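레몬청 담그기, 저는 이렇게 합니다

작년에 담근 레몬청이 바닥을 보여서 어제 저녁에 또 한 판 벌였어요. 댓글로 비율 물어보시는 분들이 계속 계셔서 이번엔 제대로 적어 둡니다. 사실 별거 없는데 세척이 좀 귀찮고, 나머지는 설탕이 다 해 줘요 ㅎㅎ

준비물부터 볼게요. 레몬, 설탕, 굵은소금, 베이킹소다, 식초 조금, 그리고 유리병. 레몬은 씨 빼고 썰어 놓은 무게를 재서 설탕을 1:1로 맞춥니다. 저는 이번에 썰고 나서 재 보니 1202g이 나왔길래 설탕도 그냥 1202g 맞춰서 부었어요. 이렇게까지 안 맞추셔도 돼요. 저울 숫자가 눈에 보이면 괜히 맞추고 싶어지는 병이 있어서요.

설탕은 백설탕 씁니다. 황설탕으로도 해 봤는데 색이 탁해지고 향이 좀 묻히더라고요. 단 게 싫어서 줄이고 싶다는 분들 계시죠? 저도 한번 확 줄였다가 일주일 만에 위에 곰팡이 핀 걸 보고 통째로 버린 적이 있어요... 덜 달게 드시고 싶으면 나중에 물을 더 타세요.

병 소독
넓은 냄비에 행주를 깔고 찬물을 손가락 두 마디쯤 부은 다음 병을 엎어서 올려요. 꼭 찬물부터 시작해야 합니다. 끓는 물에 병을 바로 넣으면 쩍 갈라져요(저 드레렌 병 하나 그렇게 보냈습니다). 물이 끓고 병 안쪽에 김이 꽉 차면 10분 정도 더 두었다가 집게로 꺼내서 똑바로 세워 말리세요. 남은 열로 물기가 금방 날아갑니다. 뚜껑은 고무 패킹이 있으면 끓이지 말고 뜨거운 물만 한번 끼얹은 다음 소독용 알코올로 닦아 주세요.

레몬 씻기
1. 베이킹소다를 손에 듬뿍 묻혀서 껍질을 문질러요. 꼭지 쪽 움푹한 데는 칫솔로.
2. 헹구고 굵은소금으로 한 번 더 박박.
3. 식초 한 숟갈 탄 물에 5분 담가 뒀다가 다시 헹궈요.
4. 끓는 물에 10초만 굴려서 바로 찬물로. 왁스가 녹으면서 껍질이 덜 미끌거려요. 오래 두면 껍질이 익어서 쓴맛이 나니까 딴짓 금지!
5. 마른행주로 닦고 채반에 올려서 완전히 말립니다.

다섯 번째가 제일 중요해요. 물기가 남으면 청이 상합니다. 저는 저녁에 씻어 놓고 자고 일어나서 썰어요.

썰고 담기
양 끝은 과감하게 잘라 버리세요. 하얀 부분이 두꺼워서 쓴맛이 거기서 다 나옵니다. 나머지는 2mm 두께로 썰어요. 칼로 해도 되는데 양이 많으면 채칼이 편합니다. 저는 코므톤 채칼 쓰는데 안전 손잡이 꼭 끼우시고요. 씨는 포크 끝이나 이쑤시개로 하나하나 빼야 해요. 드라마 한 편 틀어 놓고 하면 딱 좋아요. 씨가 들어가면 나중에 정말 써집니다.

썬 레몬을 큰 볼에 넣고 설탕의 3분의 2만 먼저 버무려요. 살살 뒤적이다가 설탕이 반쯤 녹으면 병에 차곡차곡 담고, 남은 설탕을 맨 위에 두껍게 덮어 줍니다. 병은 꽉 채우지 말고 위를 조금 비워 두세요. 꽉 채웠다가 냉장고 선반이 끈적해진 경험, 저만 있는 거 아니죠?

숙성
실온에 하루 두고 설탕이 가라앉으면 마른 숟가락으로 바닥까지 한번 저어 줘요. 그다음 냉장고에 넣고 일주일쯤 지나면 먹을 수 있는데, 저는 2주 지난 게 제일 맛있었어요. 석 달 안에는 다 드시는 걸 추천해요. 저희 집은 그 전에 없어지지만요.

먹는 법은 뜨거운 물에 타는 게 기본이고, 탄산수에 넣어도 좋아요. 일본 사는 친구 가나코(Kanako Yokoyama)는 한 병 받아 가더니 돼지고기 재울 때 넣더라고요. 따라 해 봤는데 생강이랑 같이 넣으니까 진짜 괜찮았어요! 건더기는 잘게 다져서 파운드케이크 반죽에 넣으시면 됩니다.

10월쯤 유자가 나오기 시작하면 같은 방법으로 유자청도 해 보려고요. 유자는 씨가 훨씬 많아서 벌써부터 겁이 나네요. 궁금한 거 있으면 댓글 남겨 주세요~

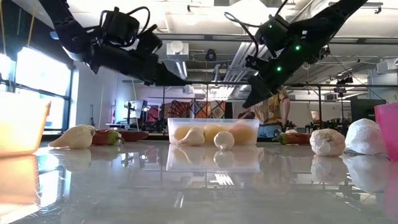 사진 출처: Gumier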